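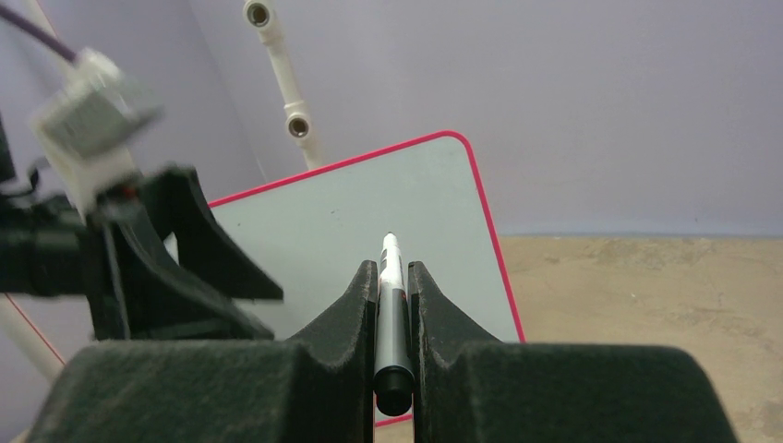
September, ring day two

Up before seven and at the bench by half past with coffee. The castings came back from Grarkell yesterday, 21 pieces, and I had only got through the plain bands before I quit for the night. Today was for the pair Eun-ji Ryu ordered, hers and Jae-in's.

Hers is fine. The shank is a little heavy at the back but it filed down without trouble. His has pits along one shoulder. I looked at them under the loupe for a long time, hoping they were dirt. They were not dirt. Two of them I could have burnished out, but the third goes too deep, and it sits right where the gallery wire meets the band.

Called Grarkell at nine and got Ha-neul Ji, who was polite and said they would recast it if I sent it back with the sprue number. I had thrown the sprue number away with the packing slip. Went through the trash and found it under the orange peel. The ring goes out by the noon mail tomorrow.

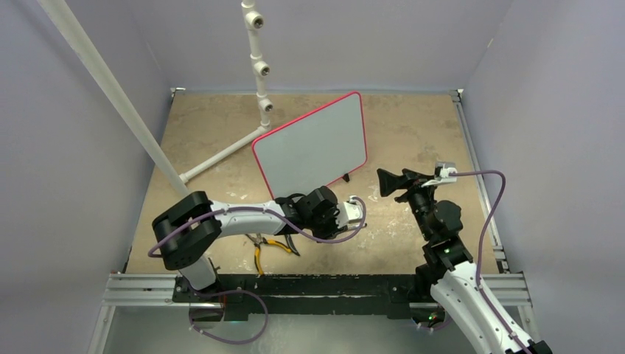

It will put me three days behind, because I won't set her stone until I have both rings side by side. I did that once with a couple from Rarnbridge and the heads came out at different heights. They never said anything, but I saw it every time they came in.

Spent the afternoon on repairs. Sized a signet up for Sang-wook Bang, who has had it since school and can't get it past the knuckle anymore. Cut it, opened it, put in a piece of yellow stock, and the seam is hard to find unless you know where to look. Retipped 2 prongs on a garnet. Restrung the pearls for Mrs. Yook's niece and ran out of silk with four inches to go, so that one is sitting in the tray with a pin through it. Must order silk. Also pickle, and a new set of 3/0 saw blades, as I broke the last good one on the signet.

Eun-ji Ryu called at five to ask if everything was on track. I told her about the pits. She took it well and asked if hers could be a hair thinner while we wait — I said yes, and wrote it on the envelope.

Swept the bench and burned my thumb on the kettle. Bed at ten.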